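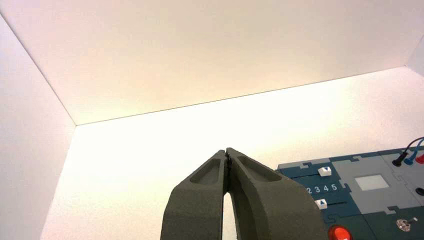 Gripper fingers closed at the tips inside the Lehner test enclosure, with the task board at lower right.

Skoreck has changed the way it looks after the gripper on its board-handling cell, moving from repair on failure to a fixed inspection at every 400 cycles. The change took effect in May and applies to the single cell at the company's Lehner site, where a robot arm works a task board of buttons, plugs and a small numbered scale inside a closed white enclosure.

The cell was put into service to run repeat trials of plugging, pressing and sliding motions. It passed 3,000 cycles in the spring. According to the maintenance log, most stops in that period were traced to the fingers and their mounting, with the arm itself responsible for very few. The usual fault was a small offset at the tips, which showed up first as a missed button press and later as a plug gripped off center.

Under the new procedure the arm is sent to a park position with the gripper closed and unloaded. The technician checks the contact line between the tips through the wrist camera, then compares the view with a reference taken at setup. On a good pair the tips meet and the inner edges part just below them, leaving a tall, narrow gap down the middle. If one tip sits higher than the other, both fingers come off and the mounting faces are cleaned before anything is adjusted in software.

Fingers are now replaced as pairs. Earlier practice allowed one to be swapped alone, and the log shows that a new finger set against a worn one drifted out of line sooner than a matched pair did. Spare pairs are stored with their screws in a labeled bag at the cell. Fastening torque is recorded at installation and checked again after the first 18 cycles, when most of the settling takes place.

The camera is handled in the same stop. The lens is wiped with a dry cloth and the bracket is checked by hand for play. Any movement in the bracket means a new hand-eye calibration, and the cell stays locked out of automatic mode until that calibration has been saved under a new file name. Old calibration files are kept but can no longer be loaded from the operator screen.

Lighting took longer to settle. The enclosure walls are white and throw a lot of light back at the camera, and at the original lamp setting the back wall came out close to pure white. The fingers are dark grey and stand out well against it, so tip checks were not affected. Detection of the two white arrow buttons on the board was less steady. The cell builder, Cuvden, supplied a revised exposure table with separate values for the tip check and for board work. Skoreck has left the lamps as they were and loads the table at startup.

The board has its own short list. Plugs are pulled and reseated by hand at each inspection, and the cables are dressed so that they loop clear of the approach path. A cable lying across the board edge was the cause of two protective stops during early running - in both cases the arm halted on force limit and no parts were damaged. The board is then pushed against its locating stops and clamped. The program touches off on two reference points before the first cycle and will not continue if either reading is more than 2 mm from the stored value.

The red button is cleaned with the same dry cloth. Solvent is not permitted on any part of the board.

Restart is done at reduced speed. The arm opens and closes the gripper without a part, moves to a point over the red button, withdraws, and then runs one complete sequence with the technician at the enable switch. If that sequence finishes without a force warning, the counter is reset and the cell goes back to normal speed. A force warning at this stage sends the technician back to the tip check, and the second attempt is logged as a separate entry.

Skoreck said the inspection fits into the existing shift change and does not need a second person. Parts use has gone up slightly, as finger pairs are now retired on cycle count even when they look sound. The company has not yet decided whether the 400-cycle interval will stand. It will be reviewed when the next full set of log data is available.

Trendirora, which operates a cell of the same type with an older controller, has asked for the inspection sheet and the exposure table. The sheet can be used as written. The table will need to be re-entered by hand, as the older controller does not read the file format.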